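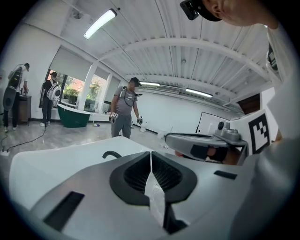
So the container is finally on a ship! I've been boring everyone with this since March, when I decided that my little bathroom shop could bring in its own stock instead of buying it through Petrauskas, who have always been lovely but do add their bit on top. What I wanted was big and white and curved, a lot like what looks to be a bath on the left up there, and you'd be amazed how much of the price of a thing like that is simply the space it takes up.

I had two quotes to choose between. Zetholm came in cheapest by 351 pounds, which had me reaching for the kettle and feeling very clever, until I read down to the surcharges (there was one for fuel, one for the port being busy, and one I still can't explain to you). Torura looked dearer on the first page and ended up cheaper on the last. I went with Torura.

Then came the waiting. The sailing was rolled twice, meaning our box was booked and the ship went without it, and both times I got a very polite email at 2 in the morning. The ship we did get is called the Primo, and yes, I have her on the tracker on my phone, and yes, I look at her at breakfast. She was doing a slow loop outside a port yesterday and I felt quite protective.

There are 107 pieces in there, packed in crates, and 59 of them are already promised to customers, so please, no more loops! The next job is the customs paperwork. I've filled in the same form three times now, and the commodity code on the invoice still doesn't match the one on the packing list, so I'm ringing the broker again after lunch.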